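Elli Koskela
Okay, a few of you asked what I thought of the Menov hand-held gripper kit after I mentioned it last month, so settle in with a cuppa because this is going to be a long one. I've had the pair for most of November and I have Opinions (mostly fond ones).
14 replies · 31 shares

Quick background for the newer folks. The Menov is a pair of grippers you hold yourself, one in each hand, and you do the job with them the way you'd like a robot to do it later. The software turns what you did into training material. You don't need an arm on the bench to get started, and for a small shop like ours that was the whole appeal.
3 replies · 9 shares

We paid $1,584 for the pair with cables, plus another $823 for the year of Risomik software that does the tracking and the sorting. I won't pretend that was pocket change. I'd been quoted a good deal more for a single teleoperation rig, though, and I'd have had to clear out half the room for it.
22 replies · 17 shares

First impressions out of the box: lighter in the hand than I'd feared, and the trigger is lovely. It has a nice even pull all the way through, so you can close gently on something soft without it snapping shut on you. My old pair from another maker had a trigger like a garden hose nozzle and my thumb still hasn't forgiven it.
5 replies · 4 shares

The grips come in one size, and I have small hands. By the second afternoon I'd wrapped mine in bicycle tape and that sorted it, but Menov, if you're reading, a slimmer sleeve in the box would be a kindness to a lot of us. I did write to them and got a friendly answer the same evening, so full marks for that.
8 replies · 2 shares

Now, cables. Each gripper is wired, and if you're used to wandering about the room while you think (guilty!) you'll notice it straight away. I've learned to let the slack fall down past my wrist before I start and then leave it be. Crossing one hand over the other is where I come unstuck, every single time.
11 replies · 6 shares

Most of my sessions have been everyday household things, and my favourite test piece by a mile is a white power strip on the big foam board. It's long, it's low, it has a cord that wants to go its own way, and you really do need both hands to think about it properly. The coloured tips are a help too, because I can find the ends of my own fingers, so to speak, without squinting.

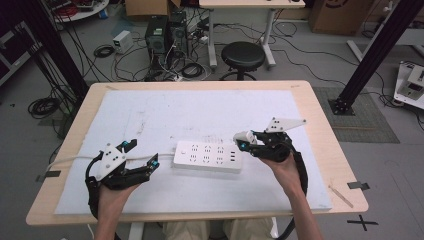 Joonas Salminen: How does the tracking hold up once you tilt the marker plates away, though? We trialled a set in spring and lost the right hand whenever somebody rolled their wrist.
6 replies · 3 shares

Good question Joonas, and I had the same grief in week one! Rolling slowly is fine for me. Rolling quickly, with the plate facing the floor, drops out for a moment and Risomik marks that stretch in orange so you can throw it away or keep it. The newer release is kinder about it than the one I started on. If your trial was in spring you'd have had the old one, and I'd say it's worth another go.
4 replies · 1 share

Since we're on numbers, I've recorded 1,030 takes so far and kept nearly all of them. The ones I binned were mostly me, sneezing or reaching for something I'd forgotten to put on the board. Sorting through them is pleasant enough work with the radio on. I only wish the review page had a keyboard shortcut for "next", because clicking that tiny arrow all evening is a bit much.
9 replies · 5 shares

Things I'd change, in no special order: the charger-style plug on the hub is stiff, the printed guide skips from page one to calibration as though we were all born knowing how, and the carry case has no spot for the cables. Pierina Donati lent me her notes on calibration and they were better than the guide by a country mile. I've asked her if I can share them.
13 replies · 12 shares

Would I buy it again? Yes, I would. If you already own an arm and a proper leader rig, you may not get much out of it. If you're a small crew wanting to collect two-handed work at an ordinary table, I think it's a very fair price for what it does, and I've grown quite attached to mine.
19 replies · 28 shares

PS: Pierina says yes to the notes! I'll put them up once I've typed them out, her handwriting being what it is. Ask me anything in the meantime, I'll be on and off until dinner.
7 replies · 10 shares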